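Idstead's repair co-op votes to pay its bills before its ideals

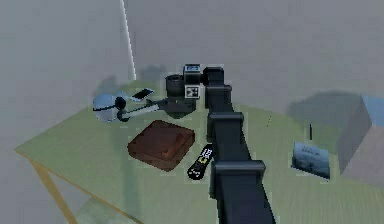 Malsha Bepari would like it known that she voted against the new pricing plan twice, once on paper and once by standing up. Charging members a deposit, she told the meeting, was how a neighborhood project turns into a shop with a nicer mission statement. She sat down to applause, some of it from people who then voted the other way.

The plan passed anyway, and Vavon, the member-owned repair business that has been fixing Idstead's toasters, lamps and box fans for seven years, will start asking for money up front in September. The final tally is posted by the front door, under a flyer for a lost cat.

Until now Vavon has run on what its founding papers call "trust-based settlement." You brought in a thing, the thing got fixed, and you paid what you felt the repair had been worth to you. Many people felt generous. Others felt that a vacuum cleaner was, when you came right down to it, a gift from the universe. According to the report handed out at the meeting, 272 repairs last year were never paid for at all, and a fair number of the items are still sitting on the shelves, working perfectly, waiting for owners who have moved on emotionally.

Under the new rules, anyone dropping off an item leaves a small deposit, which comes off the bill. Items left more than two months after the pickup call can be sold. Households that can't manage the deposit can skip it by saying so at the counter, with no form to fill in. There was a form in the first draft. It ran to two pages and asked for the applicant's "relationship to the object," and it was withdrawn before anyone had to defend it.

Florêncio Valente, who drew up the plan and has kept the co-op's books since its second winter, said the choice was simple enough. Vavon can go on training young people in a trade, or it can go on storing other people's blenders. The training side takes on school leavers who have had trouble finding work, pays them from their first day, and is the part that outside funders like to visit. It is also the part that loses money, and Valente said so in a tone suggesting he had mentioned it before.

For three years the gap was covered by a grant from the Nowakowski fund, which ends this fall. The fund's letter praised Vavon's "journey toward resilience" and wished it well on the rest of the trip. An application to renew was turned down on the grounds that the co-op was too established to be a start-up. A second application, to a different pot of money at the same fund, was turned down on the grounds that it was not yet established enough to scale. Both letters were read aloud, to general enjoyment.

There was some talk of looking elsewhere. One member proposed a partnership with Venderetti, the appliance chain out by the highway, which has offered to sponsor the training bench in return for a sign and first refusal on the graduates. This went over about as well as you would expect in a room full of people who had met through a shared dislike of buying new appliances. The idea was sent off for further study -- which, at Vavon, is where ideas go to be comfortable.

The discussion then turned, as it does every year, to whether Vavon should call itself a social enterprise, a cooperative or a small business. The current wording uses all of them in one sentence. A motion to pick one failed. A motion to add "community-rooted" also failed, but by less.

Membership stands at 605, a record, though the number who come to meetings has stayed at whatever the folding chairs will hold. Members will keep their discount and their single vote each, no matter how many lamps they bring in. Prices for the repairs themselves will be written on a board for the first time. Until now they have been kept in Valente's head, where several members felt they were subject to mood.

Bepari, for her part, isn't leaving. She said on the way out that she would pay her deposit like everybody else and complain about it at the counter, where the staff could hear her. She has a radio in the back that has been ready since spring.

The new rules will be reviewed after a year. Anyone with an item on the shelves is asked to come and get it before September, during open hours, which still end at 6 p.m. and are still treated as a suggestion.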